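Teaching by Remote Control: Notes from the Ridgeway Lab

The remote sessions for the Joltar project resumed in September under the direction of Shoshana Gallagher. Each operator guides the arm by hand controller and views the table through the wrist camera.
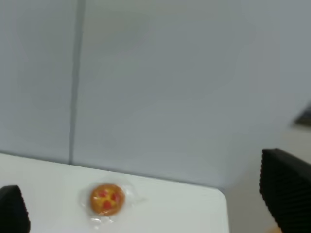 Small items in clear wrapping, such as the miniature pizza, call for a slow approach with the fingers wide open.

Session Record

The archive holds 612 demonstrations — 56 were recorded by Keisha Mahmoud. Operators are asked to rest after 21 attempts.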